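Vomholm recrute un(e) ingénieur(e) sûreté de fonctionnement, robotique de préhension
Poste basé à Nostness, CDI, prise de fonction en août

Sur la cellule Camau, la pince ne s'est pas refermée lors de 7 cycles de saisie consécutifs. Le contrôleur a pourtant renvoyé l'état « pièce prise » et le bras a poursuivi sa trajectoire. La cellule est à l'arrêt. Le défaut est en cours de reproduction en simulation.
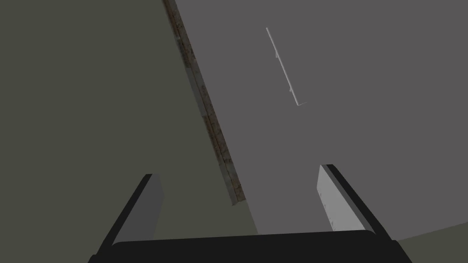 Missions : reprendre l'analyse des journaux, isoler la cause (capteur d'effort, temporisation ou logique d'état), réviser l'AMDEC et valider la remise en service.

Profil : trois ans d'expérience minimum en sécurité machine, pratique des normes ISO 10218 et ISO 13849, Python ou C++. Astreinte une semaine sur sept.

Candidature : CV et note technique de 20 lignes maximum, à l'attention de Josée Sandhu, service Essais.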